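Workshop notebook, batching side
Sunday, March 17, 2024

Came in on a Sunday because the yard is quiet and you can hear the weigh hopper properly, which you can't when the loaders are running. Kettle on, heater on, boots still wet from the car park.

So, the sand scale again. Gilang Ginting left me a note on Friday saying it was reading heavy on the second batch and then drifting back by the fifth or sixth, and could I please stop blaming the moisture probe (fair, I have been blaming the moisture probe since February). I hung the test weights off the aggregate hopper first so I'd have something to trust. Loaded up to 968 kg and it sat there nice as anything, came back to zero when I took them off. Good. Then the sand side, same routine, and on the way down it stuck at 14 kg and wouldn't let go until I leaned on the frame. So it's mechanical! I'm quite pleased about that, I did not fancy another day inside the Plondico indicator menus.

Got underneath with the lamp. The rubber skirt between the hopper and the belt cover has gone hard along the back edge and there's a lip of old fines packed in behind it, set like biscuit. The hopper is basically resting on it. Chipped out nearly a bucketful with the long scraper, then trimmed the skirt back by a finger's width so it hangs free. Ran the weights again, up and down three times, and it came home to zero on every run. I've not touched the calibration figures, so if anybody finds them different on Monday it wasn't me. 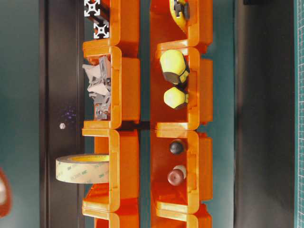

Next thing was the gate cylinders, because I had the air on anyway. Number three bin is slow to close, you can hear it sigh. The Lurach valve on that one has been rebuilt once already and I think the seal kit was the wrong grade, it looks swollen. Swapped in the spare and the gate snaps shut now, almost too keen, so I wound the flow control in half a turn. In-flight correction on number three will want looking at, as the old setting was allowing for a lazy gate. I expect it'll come up short for the first few batches until somebody lets it relearn. Gilang, if you're first in, watch that one before the Chong job goes out — they check every ticket.

Did a dry run of the full recipe without cement. Target for the combined aggregate was 1816 kg and it landed within what we allow, with the overshoot all on the coarse stone. Fine by me. Batch counter says 2202 since the last service, so the belt scraper blade is due as well. I had a look and there's a bit of life left, maybe another month if the stone stays clean.

Still to do:
New skirt rubber, softer stuff this time, ask Tistitine what they've got in stock
Seal kit for the old Lurach valve, right grade, check the code on the body first
Grease the tail drum bearing (left side squeaks, right side is fine)
Put the long scraper back where it lives, I've left it by the mixer steps

Air off at the main, isolator locked, key on the hook.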